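Second-hand clothing and its sorting in Zulthorpe
Student project report
Authors: Fadi Boutros, Shahnaz Herath
Supervisor: Rajkumari Ahuja

1. Background

Our project studies how donated clothes are prepared for sale in the Dorker charity shop in Zulthorpe. We chose this topic in May, when the shop told us that its storage room was too full. Our question was simple: which kind of clothes stays longest on the shelf? 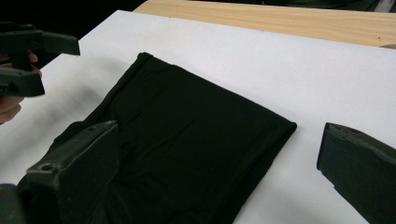
The shop received 3975 items in the period which we studied, and 2152 of them were sold. The rest went to the textile merchant Dizon or stayed in boxes. We noticed early that dark clothes are difficult for customers to judge. A black cloth that is folded, with small creases in it, shows very little of its shape, and many people do not open it to look.

2. Method

We took a sample of 400 items from the donations. For each item we wrote down the colour, the type, the price and the week of sale. Abhishek Uniyal from the shop helped us to decide the type when the label was missing. 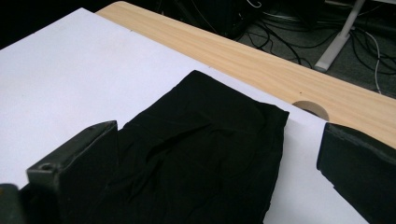 We also made short interviews with customers, mostly in the morning when the shop is quiet. The questions were about price, size and how the clothes are shown. Some customers did not want to answer, and we respected this.

3. Results

Light colours were sold faster than dark colours in all types except trousers. Items on hangers were sold faster than folded items, but they need more space.

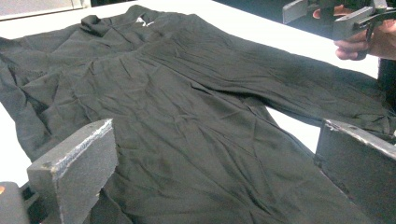 Figure 3. Black long-sleeved garment spread out on a white surface, with many wrinkles.

The price had less influence than we expected. When the shop reduced the price of folded shirts in the second week, the sales almost did not change. Customers said more often that they could not find their size.

4. Discussion

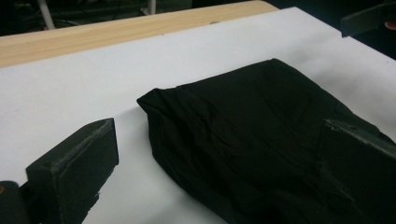 Our main suggestion is a size card on each shelf, so that customers do not need to unfold everything. The shop can also put a pale background behind dark items. Black cloth in a loose bundle is easy to notice on a white surface, while on the dark shelves at Dorker it almost disappears. We could not test this idea, as the shelves were already ordered from Dirmont.

Our sample covers 2 seasons only, and winter coats are not included.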